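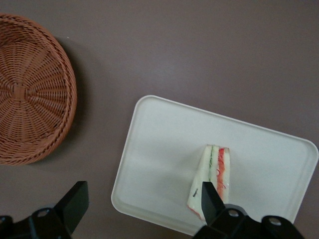

Geert Segers would check the fingertips before touching any software, and he has told the Flasmont workshop so more than once. A gripper that drops a film-wrapped sandwich usually has a worn or badly seated tip, in his view, and retuning the grip force only hides it for a few shifts.

The workshop has now put that order of work in writing. Altthorpe, which runs the two-arm food counter cell at Flasmont, issued a revised service procedure for the cell on 11/02/2021. It replaces the sheet supplied at installation in March and covers the fingers, the wrist cameras, the arm bases and the layout of the table.

The change with most effect on daily work concerns the fingertips. Under the old sheet they were inspected when an operator reported a problem. They are now removed and checked after every 2,000 grasps, counted by the controller for each gripper separately. The technician cleans the contact face with a lint-free cloth, checks the beveled edge for rounding, and refits the tip. If one tip of a pair is replaced, the other is replaced with it. Mixed pairs were found to close off center, and a soft package then turns as it is lifted.

Fasteners on the finger brackets are to be tightened with a torque driver and marked with a paint line. Hex keys are no longer accepted for the final pass. A loose bracket shifts the tip by a small amount that the joint encoders can't report, and the error shows up as a missed or one-sided contact with the item.

Wrist camera calibration follows any work on the fingers. The procedure calls for a target plate at nine positions on the tabletop, with the lights of the room set as they are in normal running. Shadows beside the baskets had caused trouble with tray edge detection during earlier trials, so the lamps are not to be moved between calibration and restart. The calibration file is saved under the serial number of the gripper – previously it was saved under the name of the arm, and two files were overwritten after grippers had been exchanged.

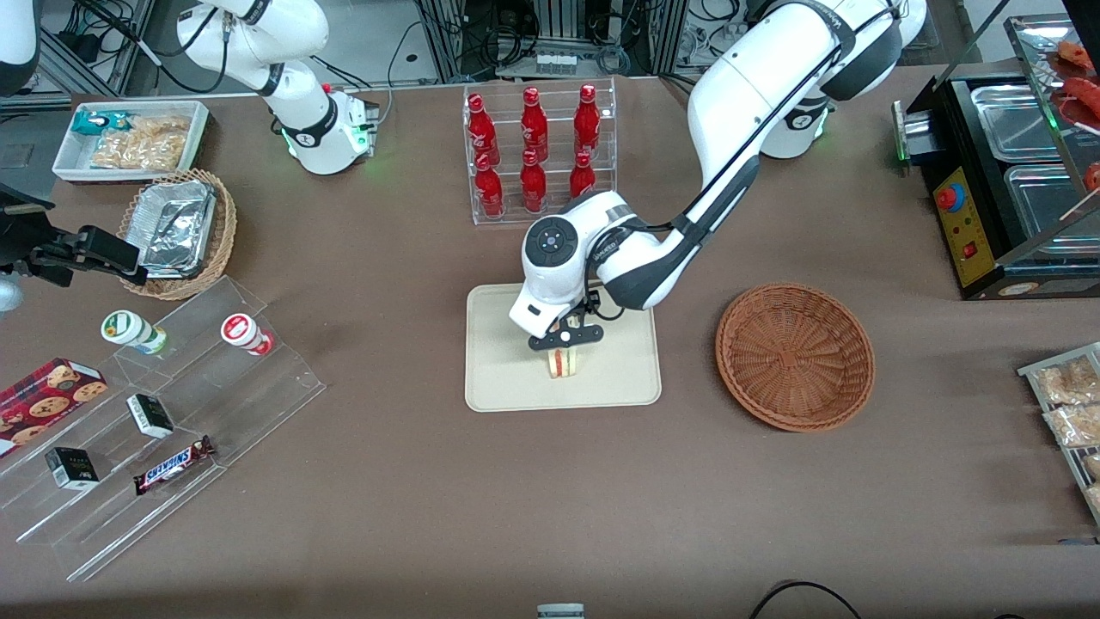
Two-arm counter cell, Flasmont: sandwich in the gripper over the beige tray.

Restart is done in five steps: power, homing, a slow pass with open fingers, a single grasp of a wrapped sandwich from the tray, and a full run with both arms enabled. The base status light must be green before each step. During the slow pass, one person remains within reach of the emergency button. Any contact between an arm and the display stand, the bottle rack or a basket rim ends the restart, and the arm goes back to homing.

Table layout is handled by a printed overlay stored with the cell. Baskets and trays are checked against it after cleaning. The rectangular tray in the middle is allowed to sit at an angle, and the grasp planner corrects for it; the bottle rack isn't, and has to stand square to the table.

Benedikt Stöcker prepared the new procedure with the Thaler service desk, which supplies the fingertips. He reports that the old sheet had been written for rigid cartons and gave a closing force too high for bread. The default for sandwiches has been lowered, and the closing speed is now reduced over the final stretch before contact. Both values are locked to the item type and can be changed only from the maintenance login.

Cable routing behind the table remains open. The runs for the two arms currently share a path along the metal framing, and a technician working on one has to unclip the other. Separate channels are on order, and the procedure will be reissued after they have been fitted.

A second cell of the same type at Tinitz will take over the fingertip and calibration sections unchanged. Its restart section will be written on site.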